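Share 11 Comments 2

Unit 6: The Gevach Cell and the Plate That Wasn't There

Read before lab. Bring your own copy, the printer on our floor has faults of its own.

Background

The Gevach cell does one job. It picks up a plate and stands it in a drying rack. Over the spring it ran 2,778 attempts, and most were dull, as intended. In May it developed a habit of closing its gripper on air, lifting the air with great care, carrying it to the rack, and logging a success. It did this 473 times before Tâm Tôn read the log against the video and ruined everybody's afternoon.

What the log said

Every bad run showed the same four lines: approach, close, lift, place. No error, no retry. The controller (Pravari, the older build) decided that a grasp had worked when the fingers stopped moving. Fingers also stop moving when they are fully shut. You may take a moment with that one.

Two faults, stacked

1. Perception. The plate detector fitted an outline to the brightest closed region it could find. Under the ceiling lights that was sometimes the glare on the plate, so the target point wandered toward the reflection and the fingers missed the rim.

2. Verification. The width check had been commented out during a demo, with the note "put back later - Xavier." Xavier is the name of the test script. It has not been available for comment.

Either fault alone is a nuisance. With both, you get a robot that fails and files the paperwork saying it didn't.

Why this is a safety topic

The arm slows to 80 mm/s when it believes it is holding something. After a "successful" place it returns at full speed. So a false success also means a fast arm near a plate somebody may be reaching in to fix. Stop the cell first. Then reach.

The setup

One plate, one rack, white tables. Before you blame the software, look at the blue plate and find the bright patch near its center. Your detector will find it too.

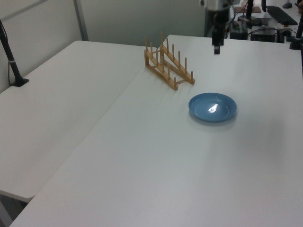
Lab tasks

a. Restore the width check. Pick a threshold and defend it in two sentences.

b. Run the Flerness replay tool on the May logs and mark the false successes. Compare your list with Tâm's.

c. Propose one fix for the glare that doesn't involve buying anything. "Turn off the lights" has been submitted before and gets half credit.

Write-ups go in the usual folder. Late ones go there too, with a penalty.

Share 11 Comments 2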